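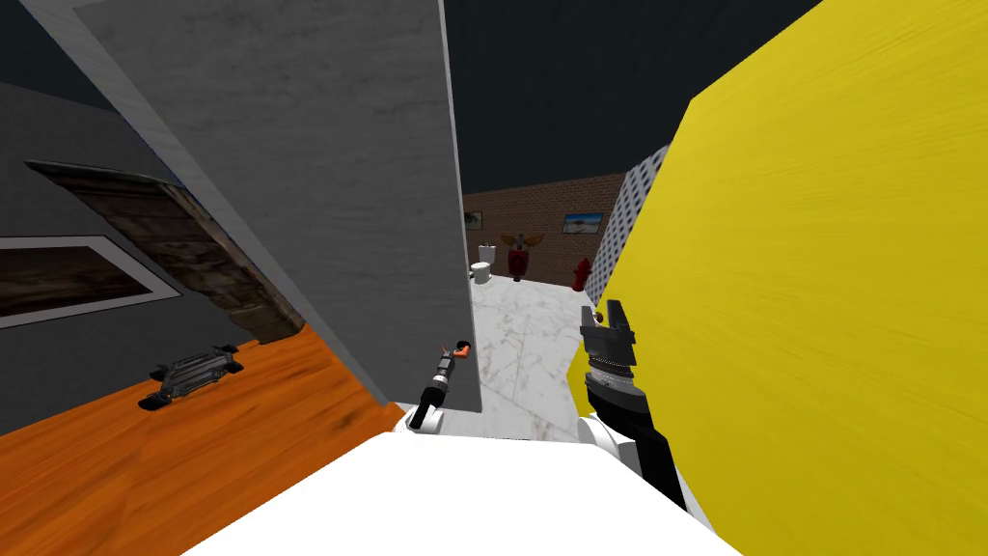
How long does it take to learn the German cases?

Most of Bahman Salehi's evening students need about 24 weeks before they stop guessing between accusative and dative.

He has taught German at the Durton language school since he moved from Hedville, and he starts with verbs. "I give them helfen, danken and folgen in the first month," he said. "Those take the dative and you have to learn them as they are. English gives you no clue."

The two-way prepositions come later. "Ich gehe in die Schule, ich bin in der Schule. Going there, accusative. Being there, dative. People follow that in one lesson and then forget it when they speak – I did the same."

Salehi grew up speaking Persian, where nouns have no gender, and he learned his articles from a box of 500 cards. He still tells students to write the article and the plural on every card. "If you only write Tisch, you've learned half a word."

He doesn't correct every ending in conversation. "I pick one thing for the evening. In March it was mit and von, and I let the adjectives go."

His next beginners' group starts on genders, with the adjective endings left until the second term.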